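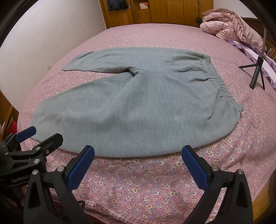

Home testers wanted - Cikon password manager, new version

Posted July 15, 2020

We need people to try out the next version of Cikon at home before it goes on general release. Paid, part time, all remote. Quick read below, please get to the end before you write in, most of the questions we get are answered there.

What it is

Cikon keeps your logins in one locked vault and fills them in for you. Windows, Android and iPhone. The old version has been out a while and does the job but the autofill is slow and the family sharing is a mess, so both have been rewritten. Baptiste Jacquet's team did the autofill, Margaux Rey's did the sharing. They have had it running in the office since June. Works fine for them. They wrote it. We want it in front of people who didn't.

What you'd do

Test runs for 7 weeks. You install it on your own machine and your own phone, move at least some of your everyday logins over and then just use it. Shopping, email, the gas bill, whatever you normally do. Once a week there's a form, takes a few minutes. If something breaks you send a report through the app, with the steps if you can remember them. If you can't, send it anyway.

Two video calls with Bernadette Breathnach, one near the start and one at the end. She'll ask you to share your screen for part of it. Never the vault itself, you'll be on a dummy account with made up logins.

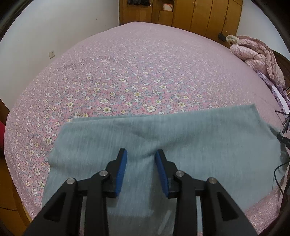
Flowered bed sheet with a grey-blue cloth on it.

Who we're after

Over 18, living in the UK or Ireland
A Windows 10 computer plus a smartphone, both yours (no work laptops please, your IT department won't thank us)
People who have never used a password manager. Really want more of these. Last round was nearly all enthusiasts
Also people switching from a rival product, or from a notebook in the drawer
Households of two or more who'd test the sharing togther. Each person applies separately, put the other names in the notes box

You don't need to know anything about security. If you work for a company that makes security software we can't take you, sorry.

Mac users: not this time. Chromebooks same.

Money

£60 per person, paid by bank transfer when the last form is in. Plus a year of Cikon free if you want to carry on with it. Drop out halfway and you get half, no hard feelings.

Places

Room for 500. Had 1031 applications last round so there may be a wait for a reply, and we can't take everyone.

Your data

Test build sends crash logs and timings back to us. It doesn't send passwords, site names or notes. Gilles Lebrun looks after the privacy side and the full notice comes with your invitation, read it before you press accept. Keep a copy of your important logins somewhere safe while the test is on. It's a test version, things go wrong.

How to apply

Fill in the form on the Fledero testers page. Name, email, what devices you have, what you do about passwords at the moment (be truthful, we've seen worse). No CV, no covering letter. If you tested Listine for us you can skip the devices section, we still have your detials, but tell us if you've got a new phone.

Successful people get an email with a download link and a start date. Check your junk folder. We will never ask for a password or card number by email, so if you get one that does, it isn't us, forward it on and delete it.

Questions to Apolline Fleury, through the contact form, subject line "Cikon testers". No phone calls please.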